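Rundik brings two-arm tableware cell back into service

Rundik has put its two-arm tableware cell at Cadorport back to work after a maintenance stop that took in new cable ties, fresh finger pads and a full check of the taught positions. The cell was down for two shifts.

The work was done by Rundik's own technicians with help from Poojary, the firm that supplied the control software. Both arms stayed on their original pedestals. Only the left arm had given trouble, with a grip fault that came up more often through November and was showing nearly 100 times a week by the end of it.

Technicians first looked at the gripper itself and found no fault in the drive. The pads on the two fingers had worn smooth on one side, and the cable to the gripper had been tied too close to the wrist, so that it pulled tight when the arm reached low over the table. The pads were replaced as a pair. The cable was re-run with more slack and tied further up the arm.

After that the left arm was run at reduced speed through its usual mug positions. A mug on the tray is the check used for grip height, as the fingers have to come down over the rim without pushing on the base.

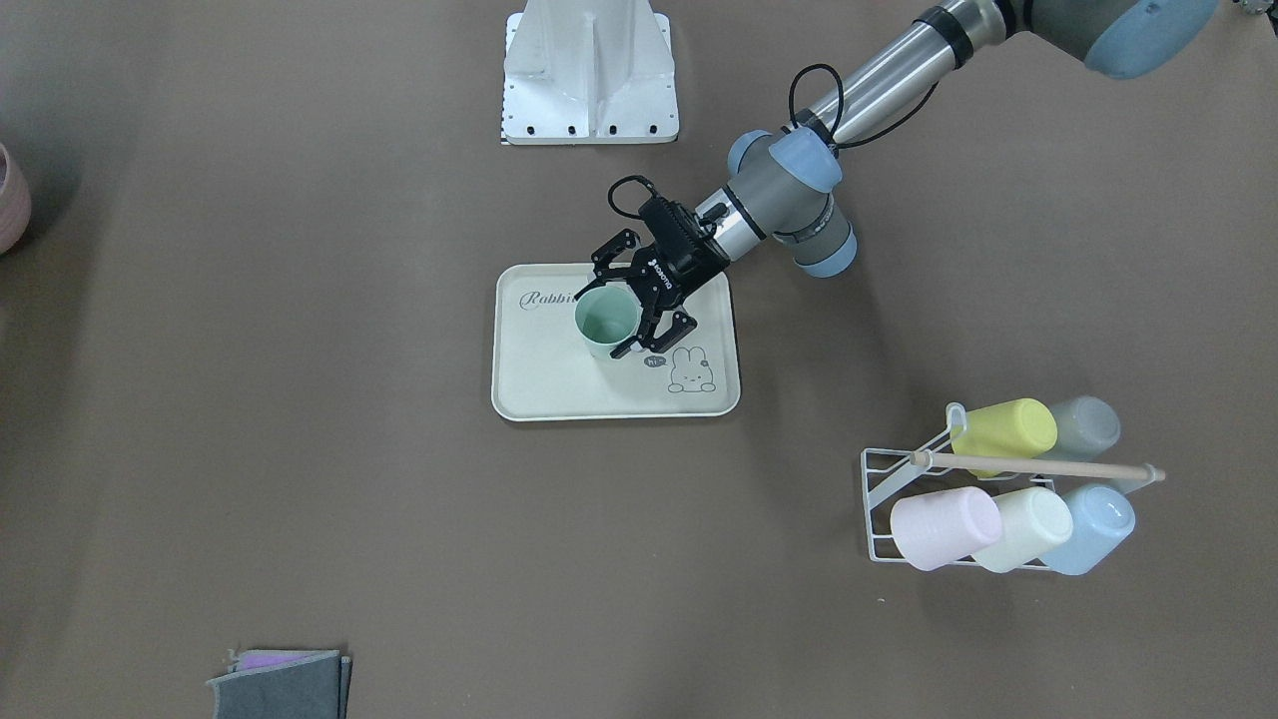 What was changed

Besides the pads and the cable, the crew reset the closing force on the left gripper to a lower value. The old setting dated from when the cell handled heavier stoneware and had never been brought down for the lighter cups now in use.

Tray and rack positions were taught again from scratch. Rundik said the rack had crept a little over the months, enough that the recorded points no longer lined up with the cups. Its place on the table is now to be checked against a paper template at the start of each shift.

Bolts at the foot of both pedestals were checked with a torque wrench. Two on the right arm's pedestal needed a small turn. The rest were within limits and were left alone.

Poojary also loaded an update to its Drolik control package. The main difference for operators is that a missed grip now stops the arm above the table and brings up the last recorded finger position on the screen. Before the update the arm went back to its home position and cleared the reading, and technicians had to repeat the move to find out what had gone wrong.

Back to normal hours

The cell ran for eight hours at reduced speed with one grip fault logged, which was put down to a mug placed by hand outside its mark. It has since gone back to full speed.

Finger pads will now be swapped every six weeks instead of when they fail. A spare pair is being kept in the cabinet beside the cell, along with the wrench and a printed copy of the new force settings. The right arm is due for the same pad change at the next planned stop.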